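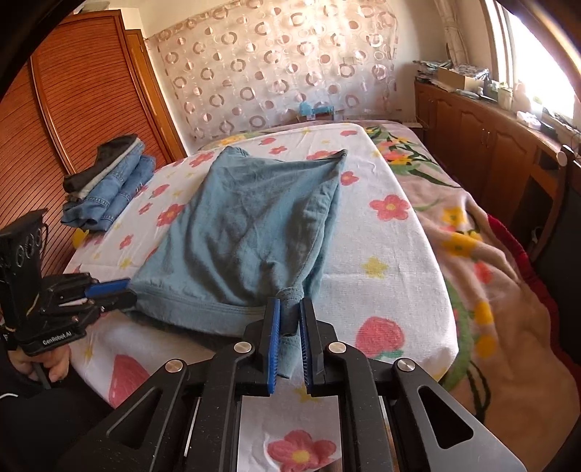
版块:机器人学习 > 数据采集 > 叠衣服

主题:在家采叠衣服数据,一条演示从哪里开始算?
标签:手持夹爪 双手任务 柔性物体

moen_chen 楼主
发表于2018年10月

我们组在做双手叠衣服,用手持夹爪采,不上真机。地点是普通住家的卧室,衣服摊在床上,人两手各拿一个夹爪操作。目前有效数据2373条,分给4个人采,裤子类占大头,上衣其次。

想请教几个问题。

第一,起点怎么定。现在的做法是两个夹爪都举到床沿上方停一下,再去夹衣服。有人停得长,有人几乎不停。训练出来的策略有时候会悬在衣服上面不动,我怀疑跟这段停顿有关系。

第二,腰头这一段。短裤一类的东西,腰头比别处厚,夹爪夹住以后布会在两指中间拱起来一小团。标注的时候算“夹稳”还是算“夹多了”,组里意见不统一。

第三,床单。白底带草莓和小花的那张床单用了快一半的数据,要不要换素色的重采一部分?

硬件没什么特别的,指尖内侧是蓝色带纹路的软垫。先谢过。

erkevholm
2楼

停顿的事我们碰到过。9月那批数据里,开头静止段太长,模型学会了等。后来处理很简单:按夹爪位移裁,位移小于阈值的开头全部切掉,只留几帧。不用重采。

注意两手要一起判断。左手先动右手没动的,不能按右手裁,不然左手的接近过程就丢了。

布丁不加糖
3楼

第三个问题,我的意见是别换素色。真要部署到别人家里,床上什么花样都有。花床单应该再多几张,素的也来一点,混着采。

dusum_lab
4楼

不同意楼上。先弄清楚模型会不会叠,再谈花样。你一上来什么都混,失败了都不知道是抓取的问题还是识别的问题。我们的顺序是单一背景采够1000条,跑通,再加背景。楼主现在两千多条,第一步早该验完了。

布丁不加糖
5楼

跑通了再加背景,等于前面1000条只能当预训练用。家里采一次也不便宜,约人、搬东西、清床,半天就没了。一次去就该多带两张床单。

dusum_lab
6楼

带床单可以,但是要分批记清楚哪条用了哪张。我见过混着采又不写记录的,后面想做消融只能一条条翻视频。

moen_chen 楼主
7楼

回2楼:裁剪已经试了,晚上重训一版看看。两手一起判断这点之前没想到,我们脚本确实只看了右手。

回4楼:单一背景下短裤还行,深色的针织衣物不行。灰绿色这类,下摆那条罗纹边夹爪经常找偏,一合就夹到下面的床单。牛仔裤反而好,布硬,边清楚。

补一下我们现在的流程,大家看看有没有毛病:
1. 衣服随手放到床上,不刻意摆正。
2. 双手夹爪进入画面,开始录。
3. 叠完,两手都松开退回床沿,停录。
4. 每换一件衣服,在表里记类别、颜色、叠法。
5. 夹到床单的,不删,单独打标。

叠好的就放床边,攒多了再收。窗帘有时拉有时不拉,光线没控制。 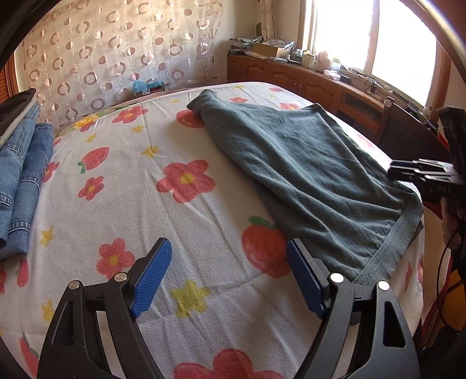

Freya Wainwright:光线不用控制,但要写进表里。靠窗那一侧会比另一侧亮很多,同一件衣服左右采出来颜色能差一截。我们在Brisport那个项目上午和下午各采一半,分布就平了。另外第5条我赞成,失败再纠正的数据比一次成功的有用。

erkevholm
9楼

第5条要分情况。夹到床单、松开、重新夹,这个留着有用。夹到床单然后一路拖着床单走完的,我建议剔掉,不然模型会觉得拖着走也行。

布丁不加糖
10楼

拖着走的占多少?少的话无所谓吧。

erkevholm
11楼

少也有影响。这种片段往往比正常的长,按帧采样的时候权重就上去了。

moen_chen 楼主
12楼

刚翻了一下表,打标的时候没分这两种,统统写的“误夹床单”。得回去重标。

Sebastián Núñez
13楼

说一下腰头。我们标注只问一个问题:提起来的时候,夹住的是不是要夹的那一层。拱起来多少不管。原先也分过“夹稳”和“夹多”,3个标注员标同一批,对不上的太多,后来就取消了。

深色针织找偏,可以先查一下采集的人自己是怎么夹的。我们那边有人习惯从正上方往下压着夹,有人贴着床面从侧面铲进去。两种混在一起,模型学了个中间的角度,哪种都夹不住。统一成侧面进以后好了不少。

dusum_lab
14楼

侧面进在软床垫上容易顶出一道褶,硬床没这个问题。楼主的床偏软还是偏硬?

moen_chen 楼主
15楼

偏软,上面铺的东西也多,不止一层。13楼说的我回看了几十条,确实两种夹法都有,我自己是压着夹的那个。

下周打算这样:深色针织先停,4个人一起练侧面进,练顺了再录。床单多带两张,一张素的一张深色的,按6楼说的在表里加一列。误夹那部分我来重标。

布丁不加糖
16楼

深色床单配深色衣服那组,结果出来发一下,我这边一直没敢采。

moen_chen 楼主
17楼

行,训完在这个帖子里更新。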